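Lendus Two-Arm Tabletop Kit
Posted 21/03/2024 in Robot Arms & Grippers

Okay, let's start with the question I get in just about every email: will it fold my laundry? Not yet. Will it pick up a sock, carry it across a table and drop it in a pile? On a good day, yes, and I still get a silly amount of joy out of watching it happen!

I've been selling the Lendus kit through Nolier since November, and I've had a set running at home the whole time, so this page is part product listing and part report card. I'd much prefer you buy it knowing what it does than send it back to me in a sad box.

The kit is a pair of small servo arms, each with a two-finger gripper, plus a hand-held controller that you squeeze and twist to show the arms what you want. You do the chore yourself through the arms, over and over, and the software (I use Bistton, which is sold separately) learns to copy you. The fingers are where most of the hard stuff happens. A gripper that can't close on something thin and flat isn't much use around a house, and a napkin lying flat on a table is about as thin and flat as it gets.
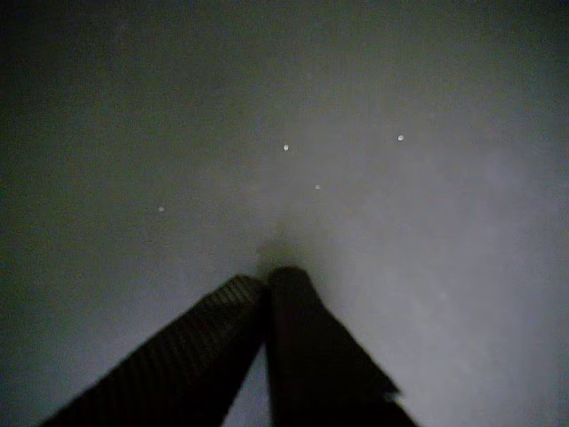 So how good is it at real chores? I ran 100 tries at moving a dish towel from one side of the table to the other, and it managed 70. I was thrilled with that until I remembered that I'd be pretty annoyed at a roommate who dropped the towel that often. Spoons and plastic cups go better. Anything shiny or see-through goes worse, and folding is a whole other animal — one arm has to hold still while the other moves, and the cloth never lands the same way twice.

The shop floor is a kinder place for it. Espinoza, a small parts packer that bought 2 kits from me, has them putting plastic caps into trays. Same caps, same trays, same light all day long. They still keep a person nearby to fix the jams, and they've told me they'd order again.

Now for setup, and please read this part before you clear a spot on your desk. You need more table than you think, and you need room past the edges too, for the power supplies and all the cabling. My first layout was way too cramped and I had wires snagging on everything. Clamp the arms down before you plug anything in.
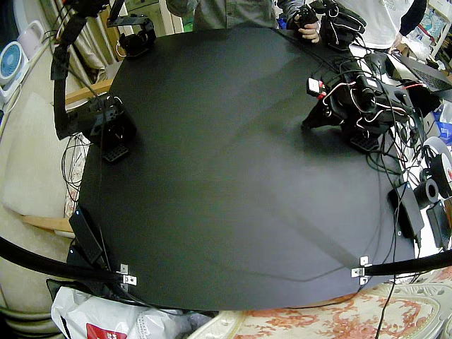
Give yourself a whole weekend for it. The arms go together in 6 hours if you're handy, and then there's calibration, which is fiddly and kind of boring (put some music on). Keep the servo wires slack at every joint. A tight wire will pull out on the first big reach and you'll spend an evening hunting for the loose plug. Ask me how I know!

What comes with it:
Two arms with grippers
Hand-held controller
Power supplies and servo cables
Spare gripper pads
Printed assembly guide

What you'll need to supply:
A sturdy table
A laptop
Bistton license
Patience

Buy it if you like tinkering, or if you teach, or if you've got one small boring job that never changes. If you want the dishes put away by dinner, hang on to your money for now. Questions go to the contact form, and I answer those myself, usually the same evening.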